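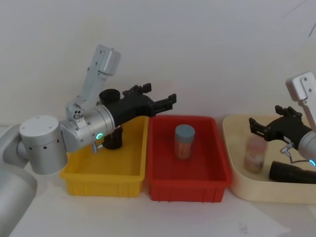

Yellow, red, cream. The running order on the white table, which took two meetings to agree.

The Muneo Tidy: A Gallery
Posted 2019-12-12 by Markos Mitsotakis-Vlachou
Filed under: Levuvura, Storage, Grievances

Welcome to the least glamorous gallery on the Levuvura site. If you came for the summer open day, with the bunting and the cake, go back one page. If you came to find out which box your things should go in, settle down.

For anyone who has been avoiding their email, Muneo is the name we gave to the tidying of the long room. It was meant to be a working title. It has since appeared on the door, two mugs and an invoice, so we are stuck with it. The idea was to get everything that lived on the floor, the windowsills and the good chair into plastic containers, and to get the containers onto a table where people could see them.

We began in February with a budget of 275 pounds and a very nice drawing. The drawing had shelves in it. The shelves went the way of most of the drawing when we found out what shelves cost, and what was left bought us bins, a table and enough tea to see us through the arguments.

The bins
The ribbed ones, yellow and red, are much the same shape and not far off the same size. Choosing two that match and only differ in colour sounds like the easy part. I'd invite anyone who thinks so to sit in a room with eleven people who have views on orange. Orange lost, in the end, to red, and green was ruled out on the grounds that Alhassan, the building next door, uses green for food waste and we have had one mix-up already. I won't go into the mix-up.

Yellow is for things that are staying. If you use it every week and would complain if it moved, it is a yellow thing. Tall items go towards the back, so that you can reach past them without knocking them over, and short items go in front of them, so that the short items can be seen at all. It is the same principle as a school photograph.

Red is for things that are going somewhere else. It might be your house, or the repair shop, or the person you borrowed it from in good faith some years ago. Red gets emptied on the last working day of the month. I have been asked whether there is a grace period. There was, and it lasted from February until the smell.

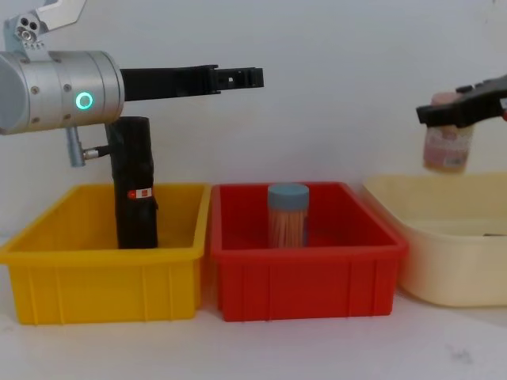

The gap between yellow and red is a sore point. The plan had a hand's width between them, to allow for lifting. In practice they creep together, and people take advantage. An item dropped near the join can be claimed for either side, and we have had a perfectly good stapler spend most of the autumn being moved over the border and back again by two people who never once spoke to each other about it. The stapler is now chained to the desk. Please don't put the desk in red.

A word on the ribs down the front. They look smart and they collect dust in a way I would not have thought possible on a vertical surface. A dry cloth does nothing. An old toothbrush and washing-up water will do the job, and the old toothbrush is under the sink, in the jar marked OLD TOOTHBRUSH, which was clearly marked even then, Gavin.

The cream tray
The larger one with the round corners was not in the plan. It came with the table as a sort of apology from Bornix, who had delivered the table to the wrong floor and then, with great energy, to the wrong building. Nothing in our colour system accounts for cream. So it became the place for things that are neither staying nor going, and within a fortnight it was the most popular container we own.

I have tried to put rules on it. The current ones are these:

Nothing stays in the tray longer than 26 days.
Nothing goes in the tray that leaks, or has leaked.
No notes reading "might be useful". We know it might be useful. Everything in the history of the room might have been useful.

Labels
We printed 2,000 of them. The minimum order was smaller than that, and I accept that I was the one who pressed the button. They are plain, they are sticky, and they are free to anyone who asks, and also to anyone who stands still near me for long enough. The rest live in a carton behind the door, where the carton has itself been labelled, twice.

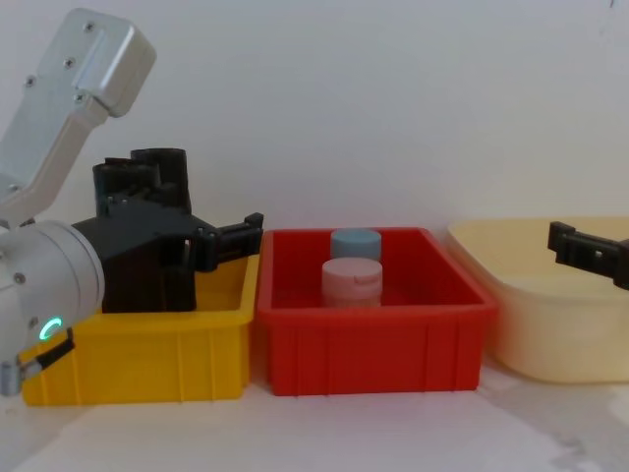 Yellow and red again, still side by side, still far too close. See the stapler, earlier.

Still to do
The wall behind the table could take a rail, if we can agree on a height. The bins need names on the front for those who say they can't remember which colour is which, though I notice they have no trouble with snooker. The floor by the window is on the list for the new year, and so is the cupboard, which we have agreed to open as a group.

Corrections to the office, please, room 4. If I'm out, leave them in the tray.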